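Trimis Place-Name Register: Data Card and Read Me

Version of 11 May 2024
Maintained by Hinata Minami and Wakana Uchida, Arruda Local Records Office

1. Summary

The Trimis Place-Name Register is a table of field, lane, farm and water names taken from the parish survey of 1896 and from the rent books kept by the Rosar estate. It holds 533 entries. Each entry gives the name as written in the source, a suggested modern spelling, the kind of feature named, and the grid square in which the feature lies. The register is intended for local historians, schools, planners and any other person who needs to connect an old name with a place on the ground.

The register does not give legal boundaries and must not be used to settle a question of ownership or right of way. Enquiries of that kind should be sent to the land office at Namik.

2. Contents of the release

names.csv - the main table, one row for each name
sources.csv - a list of the books and sheets consulted, with shelf marks
squares.csv - the 12 grid squares, with the corner points of each
spelling.txt - the rules followed when suggesting a modern spelling
changes.txt - corrections made after the first release

All files are plain text in UTF-8. Fields are separated by commas, and any field that contains a comma is placed in double quotation marks.

3. The grid

The survey was drawn on separate sheets that do not meet exactly at their edges. The office has therefore laid a simple square grid over the parish and given each square a letter and a number, from A1 in the north-west to D3 in the south-east. A feature that lies across a line is entered under the square that holds the larger part of it. Where the two parts appear equal, the square further to the west is used, or the square further to the north if the line runs from east to west.
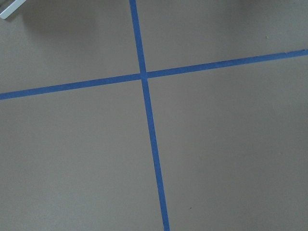
Why does the register use its own grid and leave out the sheet numbers of the survey?

The sheet numbers were changed twice by the estate, and the rent books refer to both the old and the new series without saying which is meant. A separate grid avoids this confusion. The original sheet number, where it can be read, is kept in the field sheet_note.

4. Fields in names.csv

id - a number that is never used again, even if the entry is withdrawn
name_source - the name exactly as written, including capitals and missing letters
name_modern - the suggested modern spelling; left blank where the office has no opinion
kind - one of: field, lane, farm, water, wood, building, other
square - the grid square, for example B2
source_id - refers to sources.csv
certainty - high, middle or low
sheet_note - free text
remarks - free text

The field certainty describes the reading of the handwriting only. It says nothing of the position of the feature. A name may be perfectly clear on the page and its place quite unknown, in which case square is left blank and the reason is given under remarks.

5. How the entries were made

Each page was read by one member of staff and then read again by a second who had not seen the first reading. Differences were settled by Wakana Uchida, and both readings were kept in the remarks where the matter remained open. Names written in pencil over ink were entered as separate rows, as the pencil hand is plainly later and often records a change of tenant. 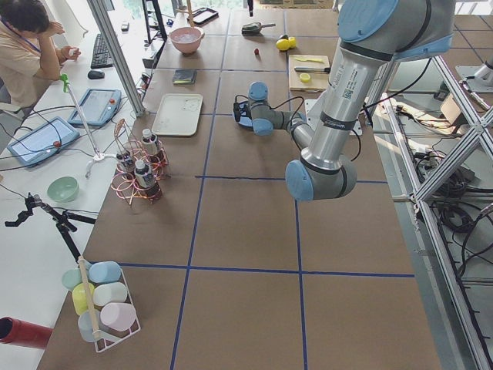
Spelling in the rent books is uneven. The clerk who kept the earlier volumes doubled his consonants freely, and his successor left out final vowels. The office has not corrected either man in name_source. In name_modern the form used by present residents has been preferred wherever one could be found, even when it departs from the older written forms. Users who disagree with a suggested spelling are invited to write to the office, giving the id of the entry.

6. Known faults

The southern squares are poorly served. The rent books for that part of the estate were damaged by damp before they reached the office, and several leaves cannot be opened without harm. Names from those leaves have been left out entirely.

Streams are a further difficulty. The survey often gives one stream a different name in each field through which it passes. These have been entered as separate rows and have not been joined. A user who wishes to treat them as a single feature will need to do so by hand.

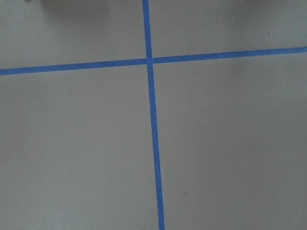 The words "upper" and "lower" should be read with care. In the survey they refer to the slope of the land, while in the rent books they usually mean nearer to or further from the estate house. The register keeps the words as found and makes no attempt to bring the two uses together.

Some farm names are also family names. These were public at the time and are given in full. No living person is named in the data files.

7. Terms of use

The data may be copied, changed and shared for any purpose, provided that the office is named as the source and that any changes are stated. Page photographs of the rent books are not part of this release - they remain the property of the Rosar estate and may be seen by appointment in the reading room.

8. How to cite

Minami, H. and Uchida, W., Trimis Place-Name Register, Arruda Local Records Office.

9. Corrections

Corrections should be sent in writing, with the id of the entry, the proposed change and the evidence for it. Spoken evidence is welcome and will be entered as such, with the consent of the speaker. Accepted corrections are listed in changes.txt and appear in the main table at the next release.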